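Why our grasp scores got better when we stopped trusting them

I've been meaning to write up the bin work since October, mainly so I can stop explaining it over email. This is the short version. The long one is in the report, which Ntombi Hendricks is still editing.

The question was simple. When a learned model looks into a bin and ranks possible grasps, how much does its score tell you about what will happen when the fingers close? We had been using the score as if it were a probability. A 0.9 was supposed to mean nine out of ten. We had never checked.

So we checked. Kelechi Tamuno wrote a script that picked grasps from across the whole score range, including ones the planner would normally throw out, and ran them anyway. We used 14 objects we already had in the lab, a mix of shiny, flat, round and small. Each trial was one object set, one chosen grasp, one attempt, and then a label for lifted or not lifted. If the object came up and fell before the arm cleared the bin, that was not lifted. We argued over that rule for longer than I'd like, and I still think it was the right one.

The high scores were too high. That is the whole result, more or less. In the top group the model was overconfident for almost every object, and by far the worst cases were things lying close to a wall. The planner checks the fingers against a model of the bin, and on a sloped wall a small error in the position of that model is enough to put a finger into metal on the way down. The score didn't know anything about it. It had been trained mostly on objects out in the open.
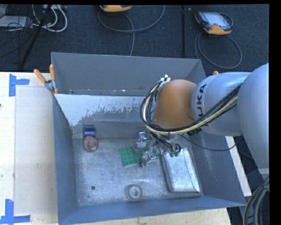

By Nneka Olatunji
Filed under: grasping, bins, lab notes

The silver pouch near the right wall is the kind of thing I mean. It's flat, it reflects, and there isn't much room between it and the sheet metal. The depth data on foil is poor to begin with, so the model fills in a surface that looks fine and then scores a grasp on it. The green baseplate on the other side has a different problem. All those studs give you plenty of edges, and the model likes edges, so it proposes a lot of grasps that would only catch the tops.

The fix we tried first was to retrain. Amarachi Onyeka put together a new training set with more objects near walls, and it helped a bit, but it took 10 days from start to finish and the scores were still off for foil. I don't think that was wasted time, but I wouldn't do it first again.

The second fix was much duller. We left the model alone and fitted a small correction on top of it. It takes the raw score, the distance from the grasp to the nearest wall, and how much depth data is missing in that patch, and it gives back a lower number (it nearly always goes lower). We call it Drurketti, which was the name of the folder and stuck. It trains in a few seconds on the labels from the random trials.

With the correction on, the planner changes its order of work. It leaves the wall objects until later and takes the easy ones first, and sometimes an object near a wall gets shifted while something else is being picked up and turns into an easy one. We didn't plan for that. The number of failed attempts before the bin was empty went down on 12 of the object sets we ran and got worse on 2. Both of the bad ones had foil in them.

There are some limits. We only tested one bin and one gripper. The fingers on this one give a little when they touch something, and a stiff parallel gripper might do worse near the walls than ours does. The correction also needs the bin position to stay put. We bumped ours once and had to throw out an afternoon of trials.

Onyekachi Ezeani wants to try it without the wall distance, to see if the missing depth is doing most of the work. My guess is no for round objects and yes for foil. We have 6 more object sets to get through before I can say.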